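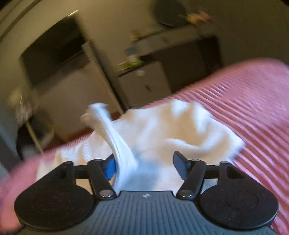

*White cloth on the ridged pink bedspread.*

## Folding a large flat cloth on a bed

This procedure covers plain woven cloths too wide for a table: top sheets, dust covers, light curtains. A made bed gives enough working area for most of them. Smooth the bedspread first. A ridged spread grips the cloth slightly and keeps the lower layer from sliding, but the ridges should not be used as a guide for straight folds.

### 1. Find the corners

Leave the cloth in its heap. Pick up any part of the hem and run it through your fingers until you reach a corner. Lay that corner at the head of the bed, then follow the short hem to the next one.

If the cloth has twisted into a rope, do not pull on both ends. Lift the twisted section from the middle, let the ends hang, and it will usually unwind. Long parallel creases are a sign that fabric is still rolled up inside the strip – open these by hand, working from the hem inward.

### 2. Spread and square

1. Pull the two head corners apart until the short hem is straight.
2. Walk to the foot of the bed and do the same.
3. Sweep from the center line outward with a flat forearm.
4. Check that the overhang is equal on both sides.

For a cloth wider than the bed, fold the overhang back on top before continuing. Otherwise its weight drags the rest off the edge.

### 3. Fold

Fold lengthwise in half, then in half again. Press out air after each fold. You now have a long strip four layers thick. Fold the strip end to end until it is 2 inches narrower than the shelf. On a shelf 60 cm deep, most sheets need three such folds.

Hems stack up on one side and make the bundle lean. Offset each hem by a finger's width to avoid this.

### 4. Store

Place the bundle with the rounded fold facing out. Stacks of more than 8 are hard to pull from without disturbing the rest.

### Notes

- Cotton can be folded slightly warm from the dryer. Linen should be fully dry.
- Rosalinda Manalo suggests marking one corner with a single colored stitch, which shortens step 1 considerably.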